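Wrist camera frames are rotated 90 degrees, do you correct before training?
Forum: Manipulation and Learning > Methods

pell_nadia
Posted 04/10/2023

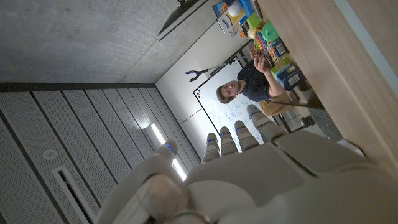

I am working with a policy learned from teleoperated demonstrations, and I have a result that I do not fully trust. I would like to hear opinions before I put it in my report.

Our wrist view comes out turned by a quarter turn compared to the room. In my first version I rotated all frames upright in preprocessing, because the image encoder was pretrained on normal photographs and I believed it would prefer them. In the second version I left the frames as they are. Same 240 demonstrations, same seeds, same number of training steps. The task is to pick a named toy from a pile and put it in a bin.

I ran 52 trials for each version. Upright frames: 31 successes. Original frames: 37 successes. I expected the opposite order. My supervisor says it is noise, and I should move on. I am not so sure, but I cannot explain it either.

One more detail: in both versions the fingers take a large part of the image, and I did not mask them.

brackish_tom
Your supervisor is right. 31 against 37 out of 52 is a gap you can get from one bad afternoon. Did you mix the trials or run all of one version and then all of the other?

pell_nadia
All of one, then all of the other. I know. The pile was rebuilt by hand between trials from a printed list, so the object set is the same, but the exact positions are of course different.

brackish_tom
Then I would not write one sentence about it until you alternate them. Room light, how tired you are when you rebuild the pile, motor temperature, all of it goes into the same column as your rotation.

Ashwin Chettiar
I agree with Tom about the procedure and disagree about the conclusion. We saw the same direction in the Larnier project, with a different arm and a different encoder. My explanation is boring. If you fine-tune the encoder and do not freeze it, the rotation in the image matters very little. What matters is whether the relation between image axes and action axes stays simple. Are your actions in the gripper frame or in the base frame?

pell_nadia
Gripper frame, delta position and delta rotation. The encoder is fine-tuned from the start, with a smaller learning rate.

Ashwin Chettiar
Then please check how you do the upright correction. Is it a fixed 90 degrees, or do you use the wrist angle at each time step?

pell_nadia
It uses the wrist angle at each step. I wanted the ceiling to be always on top.

Ashwin Chettiar
This is your problem, in my opinion. With a fixed rotation you only rename the axes, and the network can learn that easily. With a rotation which changes at every step, "left in the image" means a different direction in the gripper frame each time, and the policy has to recover the angle from somewhere. Also the fingers start to turn around in the picture, while in the raw frames they stay at the same place.

brackish_tom
OK, that is a better reason than I expected. But it predicts that a fixed 90 should score like the raw frames, so test that. Three arms, shuffled.

wenbridge_lab2
Coming from the other side: at Wenbridge we use base frame actions and stabilizing the view helped us. Small effect, but it was there on two tasks. So I would not like this thread to be quoted as "never rotate".

Ashwin Chettiar
No, I would not say never. For base frame actions your result makes sense to me.

kjeld_o
What happens at the corners when you rotate by an arbitrary angle? Do you pad with black or crop? We lost nearly 6 points once from black corners alone, and it took us until February to find the reason.

pell_nadia
I crop to the largest square that is safe for all angles. So the upright version has also a narrower view. I did not think of this as a difference between the two versions, but it is one. The thumb is often outside of the crop.

kjeld_o
That could be your whole gap. If the policy cannot see the thumb it cannot tell when the grasp is closed, unless you give it joint positions.

pell_nadia
Joint positions are given, yes. But I take the point. New plan: raw, raw with the same crop, fixed 90 with the same crop, and per-step rotation. A second person will draw the order from a shuffled list and I will not know which version is running.

brackish_tom
Good plan. I still bet on noise.

wenbridge_lab2
Please write the failures by type as well, missed grasp and wrong object separately. If kjeld_o is right, only the first one should change.

pell_nadia
I will do it. The old logs have only success or fail, so I cannot go back and check for those trials. I have the arm again next week and I will post the table in this thread.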